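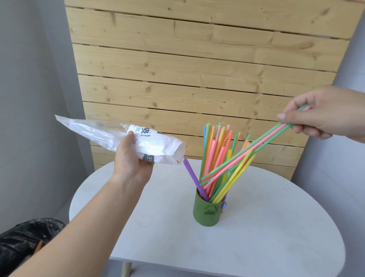 About us

Reading time: 2 minutes
Print this page | E-mail this page

Vultton is a small teaching shop in Bunham. We show robots how to do household chores, either by steering an arm from a distance or by doing the chore with our own hands while the motions are recorded. We have been at it for 7 years and we are still not sold on most of what gets said about it.

You may have read that a robot can watch a person once and pick up the job. We have yet to meet that robot. Chak-lun Wei, who started the company, keeps a folder of brochures that make the claim, and it's a thick folder.

What we do is slower. Take drinking straws. One hand holds the packet, the other brings a few straws over to a cup that is already packed with them, and the ends have to find a gap. A child can manage it. For a machine it is a pile of thin, slippery things that bend and cross over each other, next to a crinkly plastic packet that changes shape whenever you squeeze it. Our straw set, called Brophy, holds 1,528 recordings. Customers ask if that is enough. For that cup on that table, maybe. Move to a taller cup and we would want to see it tested before we promised anything.

How we work

Jobs are done at a plain table with ordinary things from ordinary stores. By hand, a good recording takes under a minute. By remote control the same job can take 5 times as long, and the person at the controls can't feel what the fingers are touching. We have heard that this problem is solved. We would like to borrow the equipment that solved it.

Fumbles stay in the data unless the customer asks for them to be taken out. We think taking them out is a mistake and we will say so, once, in writing.

New demonstrators train for over 30 hours before their work goes to a customer. Some people are too neat. They do a chore the same way every time, and a robot taught by them falls apart when a packet lands an inch to the left.

What we don't do

We don't sell robots. We don't quote success rates for machines we haven't tested ourselves. We turned down a kitchen project last September when the buyer wanted the demo video finished before the teaching had begun.

Our remote control station, Ikora, has been in daily use since July 2019. It is good at lifting and placing, fair at pouring, and poor at anything with string. Visitors are welcome to try it by appointment. Bring something from your own kitchen drawer, preferably something annoying.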